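Chores Desk: can a robot take a package down the block yet?

Filed 2019-04-24

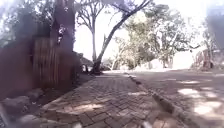

Brick sidewalk, curb on one side, fence on the other, and plenty of tree shade to get through.

Every time I write about laundry folding I get a pile of mail asking when the machines will do the boring outdoor stuff. Taking a package to the neighbor's, rolling the trash bin out, going to fetch the bag of groceries you left in the car. So this month I'm leaving the kitchen and going outside, and I'll start with the part of those jobs that people tend to skip over, the walk itself.

A brick path like this one looks easy if you have legs and a few decades of practice. You wouldn't think about it at all. You'd think about lunch. But look at the light on it. There are pale patches where the sun gets between the branches, and the road next to it is blotched all over, bright spots and dark leaf shadows mixed together. A camera has to decide which of those edges are the edge of something and which are only a change in brightness. The curb matters a lot (fall off that and your delivery is in the road). The shadow of a branch doesn't matter one bit. Plenty of software still treats them with about equal respect.

I spent part of March reading trial notes from Dromis, the small outfit that has been running sidewalk errands over in Stimthorpe, and shade comes up more than any other complaint. Their cart did fine under gray skies. On sunny mornings under trees it would creep along, stop, think, creep a bit more. They gave it 30 errands on the same stretch of sidewalk, carrying a shoebox with a bag of rice in it, and 11 of those ended with a person walking out to help. Most of the help was tiny. Someone stood there until it made up its mind, or nudged it back toward the middle of the path. Still, if I have to put my shoes on, I may as well carry the shoebox myself!

The other thing I'd point to is the ground along the fence. You've got big rocks beside the bricks with a narrow strip of dark soil in between, and I can tell you from my own front walk (and one very dead flashlight) that soil strips are where small wheels go to sulk. A person drifts a little to one side and drifts back. A wheeled cart that drifts a little to one side has an adventure. And then farther on you get the stuff that's hard to make out at a distance, a dark lump or two at the foot of a tree that could be posts or could be something left on the ground. I can't tell from here either. The difference is that I'd keep walking and find out, and a cautious machine may decide that it had better wait.

Is that bad? I go back and forth. I'd much prefer a timid robot to a bold one on any sidewalk where I also happen to be. One of the Dromis notes says they turned the caution down for a week to see if the times improved. They did, and then the cart clipped a recycling bin, and the caution went back up. I found that kind of reassuring.

For what it's worth, the legged crowd has an easier time with bricks and curbs and a harder time with everything else. The Estedard team showed a four-legged walker going up and down a curb very nicely, over and over, and I clapped at my desk like a fool. Then I got to the part about the battery. They were getting 3 round trips before it needed a charge, with nothing on its back. Put a gallon of milk up there and I suppose you'd be down to one, plus a search party.

Indoors, a quick update, as several of you asked. The Sandu towel machine I wrote about last time is still folding towels and still refusing fitted sheets. A reader with a small print shop wrote in to say they've had better luck with a simple arm stacking boxes on the shop floor, where the lights never change and the boxes are always the same size. I believe it completely. Give a machine the same job in the same light and it'll go all day. Outdoor errands are nearly the opposite of that, and I think they're further off than the ads would like us to believe — my own guess is around 4 years before I'd trust one with eggs.

If you've tried any kind of delivery cart on your own street, I'd love to hear how it went, especially if your street has trees. Tell me what time of day it was and whether the sun was out, and what it was carrying. Please do include the embarrassing parts. Next month I'm back inside with dishwashers, loading only, and I already have opinions about forks.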